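Search this site: type a word here
Print this page | E-mail this page to a friend

Why Can We See Through Some Things?

Hold your hand in front of your eyes. You cannot see the room through it. Now look through a window. You can see the street, the trees and perhaps a cat. Your hand and the window are both solid, so why are they so different? To answer this, we must follow the light.

Light on a journey

Light comes from the sun, from lamps and from fire. It travels in straight lines and it is very, very fast. Light from the sun needs a little more than eight minutes to arrive at the Earth. When it meets a thing on its way, there are different possibilities. The light can go through. It can jump back. Or the thing can swallow it, and then the thing becomes a little warmer. Very often all of this happens together, but in different amounts.

Three words to learn

Transparent means that the light goes through in a tidy way. You can see clearly what is on the other side. Clean water in a glass is transparent, and so is the air.

Translucent is a word for things in the middle. Light comes through, but on its way it is pushed in many directions, and the picture gets mixed up. Baking paper is translucent. If a friend stands behind a bathroom window with rough glass, you see a soft shape and you cannot say who it is.

Opaque means that no light comes through. Wood, stones, and your school bag are opaque. Opaque things make the darkest shadows.

And what about colours?

White light from the sun is a mixture of all the colours of the rainbow. A piece of red glass lets the red part go through and swallows most of the others. For this reason the spot of light behind it on the wall is red. An opaque red thing does it in another way: it sends the red light back to your eyes and keeps the rest. A white thing sends back nearly all the light, and a black thing keeps nearly all of it. Touch a black bicycle seat on a sunny day in summer and you will feel where the light went!

Can a thing change?

Yes. Put one drop of cooking oil on white paper and hold the paper to the window. The place with the oil lets more light through than the dry place. Paper is made of many thin fibres with air between them, and light is thrown about each time it goes from air to fibre. The oil fills the holes, and the light has an easier way.

Ice can change too. Ice with many tiny bubbles looks white. Ice without bubbles can be so clear that you can read a book through it.

Try it at home

Collect small things from the kitchen and your room. Make the room dark, switch on a torch, and hold each thing between the torch and a white wall. Do not shine the torch in anybody's eyes. Before every test, say what you think: transparent, translucent or opaque? Write your answer down and then look at the shadow. Does it have a colour? Is it dark or pale?
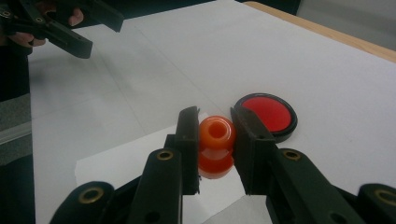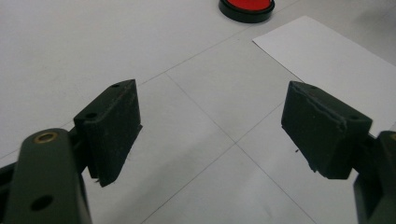
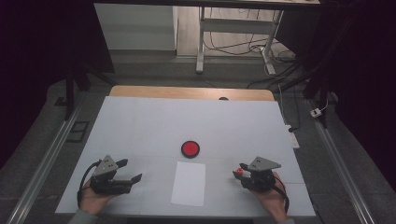 Holovko, 1 February 2023

The small orange and red thing in the first picture is translucent. Can you find something in your home that belongs to the same group? Look among bottles, buttons and sweets papers. When you have found it, put it in front of a sheet of coloured paper and see if its colour changes.

Contact | Copyright Stider Pages for Children | Back to top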